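Célula Surnel 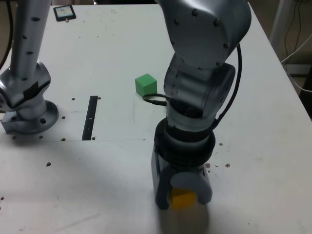

A célula Surnel é um posto de trabalho com dois braços robóticos montados sobre um tampo branco comum, mantido pela empresa Westico e usado em ensaios de preensão e transferência de peças pequenas, em geral cubos coloridos. É citada com frequência como modelo de manutenção simples, reputação que os registros disponíveis confirmam apenas em parte.

Montagem

Cada braço é fixado ao tampo por um flange metálico circular. O procedimento original, redigido por Hammad Niazi, prevê o aperto dos parafusos em cruz e uma segunda verificação após 31 horas de funcionamento. O texto não explica a origem desse intervalo, e revisões posteriores o repetem sem apresentar medições. O alinhamento entre as duas bases é feito com um gabarito removível, guardado fora da célula.

O tampo é formado por painéis. O fabricante, Jirklow, afirma que as emendas não afetam a repetibilidade dos movimentos, mas a afirmação se apoia em um único ensaio, feito com os dois braços parados.

Cabos e garra

Os cabos externos são o ponto mais discutido do projeto. Junto ao punho é preciso deixar uma folga em laço, para que a rotação não force o conector. O manual recomenda percorrer toda a faixa de giro em velocidade reduzida depois de qualquer troca de cabo, observando se o laço prende na garra. Fita preta é aceita como fixação provisória. O manual não define por quanto tempo algo pode ser considerado provisório.

As pontas da garra são almofadas substituíveis. A Jirklow indica a troca a cada 2.119 ciclos, número de precisão difícil de justificar, já que o desgaste depende do material manuseado e da força de fechamento. Na prática, a equipe da Westico troca as almofadas quando o cubo de teste escorrega, critério menos elegante e mais fácil de verificar.

Verificação periódica

A rotina em vigor data de 1 de maio de 2018. Consiste em pegar um cubo, erguê-lo, girar o punho em 180 graus e devolvê-lo ao ponto de partida. O desvio é medido com régua sobre o tampo, o que limita bastante o valor do resultado. O tampo deve ser limpo antes do ensaio, pois resíduos sob a peça alteram a altura de preensão.

Críticas

Ehsan Khattak, autor da análise mais extensa sobre a célula, contesta a alegação de que a recalibração completa leva quase 300 segundos. Segundo ele, a contagem exclui a retirada do gabarito e o reinício do controlador Satti, etapas sem as quais o braço não volta a operar. A Jirklow manteve o número em seu material de divulgação e não publicou o método de cronometragem.

Ver também: garra paralela; flange de montagem; calibração de robôs.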